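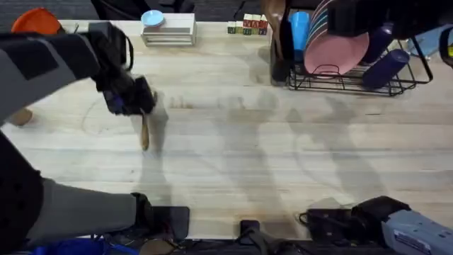 Greifervergleich, Zwischenstand. Ich teste gerade zwei Greifer an unserem zweiarmigen Aufbau und schreibe hier mit, was dabei herauskommt. Wird ein längerer Thread.

Kandidat A ist der Prinura, ein Parallelgreifer mit zwei Backen. Kandidat B ist der Clumutness, auch zwei Backen, aber mit nachgiebigen Fingern, die sich ans Objekt anlegen. Beide passen mechanisch an denselben Flansch. Elektrisch leider nicht, dazu weiter unten mehr.

Die Aufgabe klingt banal: Bürste mit Holzgriff vom Tisch nehmen, anheben, Griff nach unten halten, fünf Sekunden warten, ablegen. Danach dasselbe mit seitlicher Störung, also ein Stups gegen den Griff, während der Arm hält.

Warum eine Bürste? Weil der Schwerpunkt nicht da liegt, wo man greift. Würfel und Becher kann inzwischen jeder Greifer. Eine Bürste dreht sich in den Backen weg, sobald die Kraft nicht reicht oder die Kontaktfläche zu klein ist.

Ich habe insgesamt 873 Griffe protokolliert, etwas mehr mit dem Prinura als mit dem Clumutness. Davon sind nicht alle brauchbar. Bei einem Teil war die Kamera verstellt und ich habe es zu spät gemerkt. Nach dem Aussortieren bleiben ungefähr 700.

Zum Prinura: Wiederholgenauigkeit sehr gut. Wenn die Pose stimmt, sitzt der Griff. Wenn die Pose ein paar Millimeter daneben liegt, kippt die Bürste beim Schließen und man hebt sie schief an. Der Regler merkt davon nichts, der Backenabstand sieht normal aus.

Zum Clumutness: verzeiht deutlich mehr. Schiefe Anfahrten werden beim Schließen einfach geschluckt. Dafür federt das Ganze nach. Nach einer schnellen Armbewegung pendelt die Bürste noch, und wer danach präzise ablegen will, muss warten.

Beim Stups-Test ist es umgekehrt, als ich gedacht hatte. Der starre Greifer hält lange und verliert dann plötzlich. Der weiche gibt sofort nach, kommt aber meistens wieder in die Ausgangslage zurück. Für unsere Aufgabe ist mir das zweite lieber.

Kraftregelung: Beim Prinura gibt es drei feste Stufen, mehr nicht. Stufe 1 ist für die Bürste zu schwach, Stufe 3 hinterlässt Druckstellen im Holzgriff. Also Stufe 2 für alles. Beim Clumutness lässt sich die Kraft stufenlos vorgeben, allerdings in einer Einheit, die im Handbuch nirgends erklärt wird.

Ich habe mir dann mit einer Küchenwaage eine Tabelle gebaut. Nicht schön, aber reproduzierbar genug. Die Kennlinie ist im unteren Bereich ziemlich krumm, ab der Mitte wird sie fast linear.

Jetzt zum Controller. Bisher lief alles über den Adams, der steuert beide Arme und den Greifer über einen gemeinsamen Bus. Der Prinura lief daran sofort. Der Clumutness will ein eigenes Protokoll und eine eigene Versorgung, also ein Kabel mehr am Arm entlang.

Das Kabel ist im Moment mein größtes Problem. Bei der Drehung im Handgelenk wandert es, und nach längeren Läufen zieht es am Stecker. Zwei Aussetzer gehen sicher darauf zurück, vermutlich noch ein paar mehr. Zugentlastung ist gedruckt, aber noch nicht montiert.

Latenz habe ich nur grob gemessen. Vom Befehl bis zur ersten Fingerbewegung ist der Clumutness spürbar langsamer. Beim langsamen Greifen egal. In der Teleoperation merkt man es, man schließt dann instinktiv zu früh und schiebt das Objekt weg.

Kamera: Ich habe eine feste Kamera am Arbeitsplatz und zum Vergleich eine Plurness am Handgelenk. Die feste sieht den ganzen Tisch, verliert aber den Kontaktpunkt, sobald sich der Arm davorschiebt. Die am Handgelenk sieht den Kontaktpunkt, dafür nach dem Greifen fast nur noch Bürste.

Für die Auswertung nehme ich beide. Für die Regelung reicht mir vorerst die feste, solange der zweite Arm unten am Tischrand parkt und nicht weiter ins Bild fährt.

Unterschätzt habe ich das Licht. Auf der hellen Holzplatte sind die Schatten recht hart, und der Schatten vom Bürstengriff liegt direkt neben dem echten Griff. Die Segmentierung hat anfangs beides zusammen als ein Objekt erkannt. Mit diffuser Lampe besser, ganz weg ist es nicht.

Der übrige Kram bleibt absichtlich auf dem Tisch, hinten an der Kante: Buchstabenwürfel, Abtropfgestell mit rosa Tellern, eine kleine hellblaue Untertasse. Auf einer leeren Platte hatte ich viel bessere Zahlen, die mir aber nichts nützen. Greifen soll das System ja später in einer Umgebung, in der etwas herumsteht.

Teller sind übrigens als Nächstes dran. Hochkant aus dem Gestell ziehen, mit beiden Greifern. Da erwarte ich, dass der Prinura vorne liegt, weil der Spalt zwischen den Tellern eng ist und die weichen Finger breiter bauen.

Nachtrag zu den Fingern, weil die Frage schon kam: ja, man kann sie beim Clumutness tauschen. Vier Schrauben, aber sehr kleine, und danach muss man neu kalibrieren. Beim Prinura sind die Backen schneller gewechselt und der Nullpunkt bleibt erhalten.

Vorläufige Entscheidung: Clumutness an den oberen Arm, der die Werkzeuge führt. Prinura an den unteren, zum Festhalten und Gegenhalten. Gemischter Betrieb heißt zwei Treiber, das nehme ich in Kauf.

Stand ist der 12. April 2025, Firmware auf beiden Seiten so, wie sie geliefert wurde. Falls jemand den Clumutness schon ohne Zusatzkabel am Adams zum Laufen gebracht hat – bitte melden. Protokolle und Krafttabelle lade ich hoch, sobald die Teller durch sind.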